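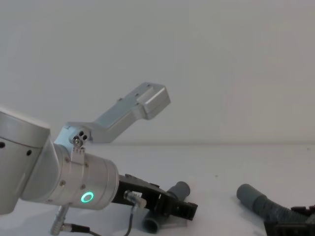
Grey plastic tube

Grey plastic tube is a light, hollow product used in houses and workshops to carry water or to protect cables. In the trade list of Galtuter it is sold in 2 wall thicknesses and in lengths of up to 600 mm. Longer runs are made by joining pieces with a sleeve. 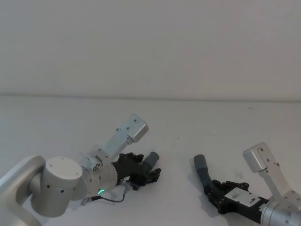 How is a short piece cut straight?
It is marked all the way round with a strip of paper, then cut slowly with a fine saw.

After cutting, the inner edge is cleaned with a knife. Nuanchan Hemmin recommends a light-coloured table for this work, where small shavings are easily noticed.

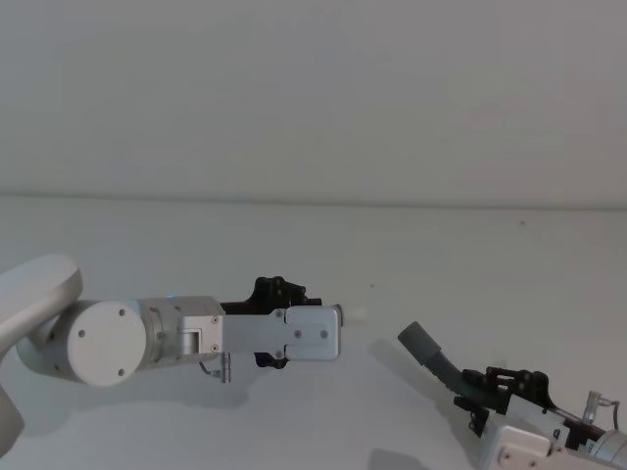
White tabletop before a pale wall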